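Evening all. Nii Sulemana here, with a long thread about words for boats, so put the kettle on. It started with my aunt Akosua asking me how anyone can claim to know where a language came from if its first speakers never wrote a thing down.

Fair question! The short version is that you collect ordinary words from related languages and look for sounds that match up again and again. One match is nothing much. The same match turning up in the words for hand, stone, rain and louse starts to look like family.

I keep my own word lists for the Pacific languages, 200 words each, nothing fancy — body parts, weather, food, kin, and a good chunk of sailing terms, which I'm far too fond of.
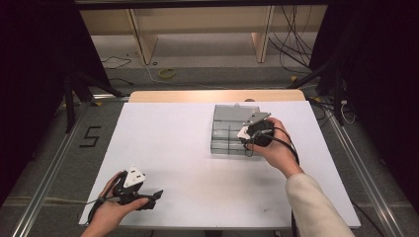
Why bother with the sailing words when the everyday ones are more reliable?

They tell you what people had with them. If the words for outrigger, sail and bailer can all be traced back to the parent language, then the people who spoke it very likely knew those things before they spread out across the islands.

You do have to watch for borrowing, mind. Sailors meet other sailors, and a handy word for a handy bit of rope will hop from one language to the next without any shared ancestry at all. I had 18 lovely matches on my list last winter and had to throw out six of them for exactly that reason. I sulked for a whole evening.

The giveaway is usually a sound that's wrong for the language it's sitting in. Say a language regularly lost its old p and turned it into f or h, and then there's one word with a p still in it, bold as you like. Chances are it came in later from next door.

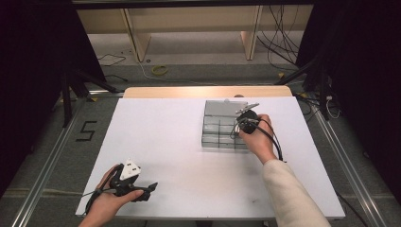

Then there's the trouble of words that shift their meaning along the way. A word for a canoe can end up meaning any vessel, or a trough, or (much later) a car or an aeroplane, so I write down every meaning I can find, even the daft ones. My boat list has crept up to 300 entries that way and I've stopped apologising for it.

Akosua read all this over my shoulder and wants to know about the chickens. Chickens, pigs and dogs are a whole other thread, and a messy one, as the words and the animals don't always seem to have travelled together. I'll have a go at it in December when the evenings are long — send me your favourite bird words in the meantime, please.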